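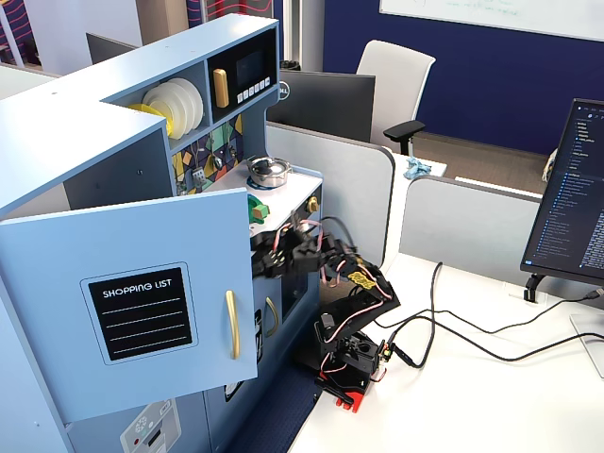

Does play food really need to get put away in the same spot every time?
Depends on the kid, but most of ours settle faster when the fruit has a home, so we give it one.

Play kitchen gallery, the blue one. Put up 18 March 2020, in a rush, sorry for typos.

Quick intro for anyone new. These are the toy kitchen pages for the Urnengate playroom. The blue kitchen replaced the old Amato one in December. The old one had lost both its doors and most of a leg. The new one is still in one piece, knock on wood. Parents keep asking what's in it, what goes where, and what to get if they want to set up something like it at home. So -- a few pictures, a few notes, done.

Color first, because everybody asks. Light blue, gold handles. I wanted white. Ornella Piras wanted blue and she was right, white would of shown every fingerprint by lunch.

The shopping list on the fridge door is the part I'd buy again tomorrow. Kids who won't pick up a crayon for anything else will stand there and "write" milk. With a finger, mostly. Fine by me. If your kitchen at home doesn't have one, tape a sheet of dark paper to the door, same thing.

Plates stand up on the shelf. We tried them flat and they ended up all over the floor, every day, and somebody always stepped on one. Standing up, a two year old can get one out without bringing down the rest.

Pot with a lid goes on the stove. The lid is half the fun. Do not lose the lid. (We lost the lid on the last one. Never found.)

Now the fridge.
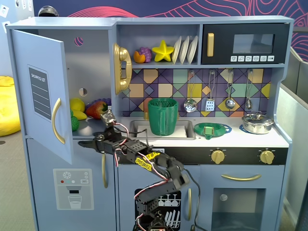 Fridge open, fruit on the bottom shelf: lemon, banana, strawberry, grapes.

Fruit goes low on purpose. Little ones can reach it sitting down, and when they pull it all out it doesn't have far to fall. The orange and some of the grapes wander up to the open shelf, along with the yellow star. I stopped moving them back. Somebody wants them there.

The star gets called star fruit, a cookie, a light, and once "the boss." All correct.

Phone on the side wall, gold, gets more use than the oven. Orders get phoned in. Long orders. One girl ordered 400 pizzas last week and then hung up on the pizza place because they were rude to her. I'd take a phone over a second burner any day if you're choosing.

Microwave up top on the right. Buttons are just printed icons as far as the kids are concerned, everything cooks for "2 minutes," soup, bananas, shoes. No shoes in the microwave is now a rule. Took us till January to need it.

Where to get the food: ours is a mix. Some came in a bag of 25 from the Vurden shop, some from the swap table, the rest I honestly couldn't say. Plastic, so it wipes down. We wash it Fridays in a bucket with dish soap, rinse, spread it on a towel overnight. Don't put it in the dishwasher, the leaves curl. Ask me how I know.

Cleaning the kitchen itself -- damp cloth, not soaking. The handles want a dry cloth after or they go cloudy. Check the screws on the doors once a month, they work loose from all the swinging. The one on the fridge door was hanging on by a thread when Manuela Carbone caught it.

Next, the counter and the wall behind it.
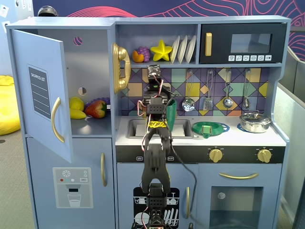
Manuela Carbone wrote in to say the hooks are worth every bit of the trouble, and that her two at home never put a spoon away in their lives till she screwed a row of hooks under a shelf at there own height. Now they fight over who hangs up the ladle. She also says get the kind with a wide curve, the tight ones frustrate them.

Agree on the hooks. Ours hold the slotted spoon, spatula, ladle and the little scoop. Order doesn't matter. The kids think it matters very much, and the order changes weekly.

The pattern on the wall behind is all diamonds and triangles, purple and yellow and so on, and it gets used for a find-the-color game when it rains. The sink is for cups. Also for babies having a bath, so check for babies before you put the cups in.

If you're making one at home: an old Juten nightstand does it. Cut a hole for a bowl, there's your sink. Paint a ring for the burner, hooks along the back, one door that opens. We priced it at 18 dollars without the paint. Sand the edges twice, the top edge especially, it's right at chin height.

More pictures when I get to it, the dress-up corner is next. If you have spare play food, bread and vegetables please, we are ok for grapes. Drop it in the bin by the front door.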